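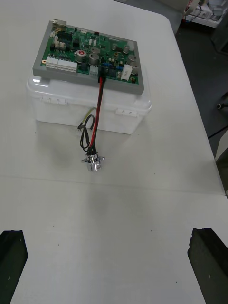
Figure 3. Circuit board in its grey frame, resting on the lid of a plastic storage box, with the red and black leads brought forward to the connector.

3.2 Board support and lead routing

The boards were examined on a white table, one at a time. Each board stayed in its frame and was raised on a lidded storage box (Figure 3), which kept the leads clear of the components and let the connector lie on the table surface. The multi-pin connectors along one edge were left unmated unless a test called for them.

Boards came from two sites, Skonham and Ulby. Of the 140 received, 111 were complete enough to be powered. The remainder were kept for visual inspection only. Electrolytic capacitors were checked first for bulging at the top, then measured in circuit at 200 Hz. A reading more than 30 per cent below the marked value was recorded as a fault.

The red and black leads were loosely twisted over their length. Lead resistance was measured separately and subtracted from the results in Section 4. All readings were taken by the same operator (K. Šimek) using the Guserholm procedure.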